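Piven Flashcards: Setup and Study Guide
Section 3. Building Your First Deck

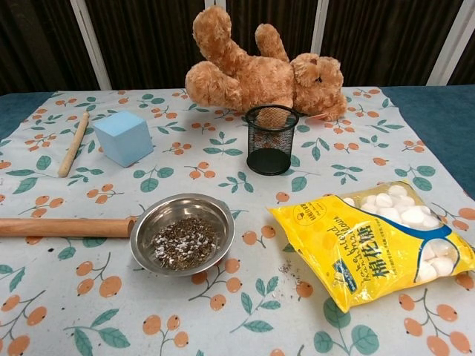
Zinhle Oosthuizen wrote in to say that she skipped this section, typed an entire biology chapter onto one card, and spent a week failing it. Could we please put the part about card length first? We could, Zinhle, and we have.

Before you start

A card should hold one question and one short answer. Piven will accept up to 500 characters on each side, which is a limit and was never meant as a target. If you need to take a breath while reading the answer aloud, you have two cards.

You will need the following:
- a Piven account (see Section 1)
- your class notes, or the notes of someone who attended
- twenty minutes

3.1 Create the deck

1. From the home screen, choose New Deck.
2. Type a name. "Chem unit 4, acids" will help you in November. "Stuff" and "Stuff 2" will not.
3. Choose a subject from the list. If yours is missing, choose Other. Piven treats Other exactly like the rest.
4. Set New Cards per Day. The default is 20. You can go as high as 200, and every fall a few hundred people do, usually on a Sunday night.
5. Select Save.

Note: New cards come back as reviews. Twenty new cards today means twenty reviews tomorrow plus whatever you add tomorrow. Leave the default alone for the first two weeks and see how you feel.

3.2 Add cards by hand

1. Open the deck and choose Add Card.
2. Close your notes.
3. Type the question from memory, in your own words.
4. Type the answer, also from memory.
5. Open your notes and correct what you got wrong.
6. Select Save and Next.

Step 2 is the one people leave out. Copying a sentence from the page to the screen feels like studying and produces a very nice copy of the sentence. Trying to recall it first is slower and more irritating, and that's the part that does the work.

Caution: Leaving the Add Card screen without saving discards the card. Piven asks whether you are sure. People are always sure.

3.3 Import cards from a file

If you already have notes in a spreadsheet, or are moving over from Olwood, you can bring them in together.

1. Put questions in the first column and answers in the second. Delete any heading row, unless you want to be tested on the word "Answer."
2. Save the file as CSV.
3. In the deck, choose More, then Import.
4. Select your file and wait for the preview.
5. Read the preview. Check that accents and subscripts came through.
6. Select Import.

Note: Files exported from Olwood keep their tags but lose their review history. Every card will be treated as new, including the ones you have known since middle school. Mark those Easy when they come up and they will leave you alone for a while.

Caution: Importing the same file twice creates every card twice. There is no Undo for this. To clean up, go to More, then Find Duplicates, and make yourself comfortable.

Error 921 means the file has more than two columns. The extra one is nearly always a blank column at the far right with a single stray space in it. Delete the column and try again.

3.4 Grade yourself

After you see the answer, Piven offers three buttons.

Again: you missed it, or you got it only after seeing the first word. The card returns in this session.
Good: you had it, with some effort.
Easy: you had it before you finished reading the question.

"I would have gotten that" is an Again. So is "I knew that, I just said something else."

Do not press Good to make the pile smaller. The pile remembers, and will bring the card back at a longer interval, by which time you will know even less about it.

3.5 If you fall behind

1. Open Deck Settings and set New Cards per Day to 0.
2. Turn on Spread Reviews. Piven divides the backlog over the next seven days.
3. Do each day's share, then stop.
4. When the backlog is gone, set New Cards per Day back to 20 or lower.

Deleting the deck also clears the backlog. We see a lot of this in the week before finals. Deleted decks can be restored from the Trash for 30 days, and we see a lot of that too.

Next: Section 4, Sharing a Deck With a Study Group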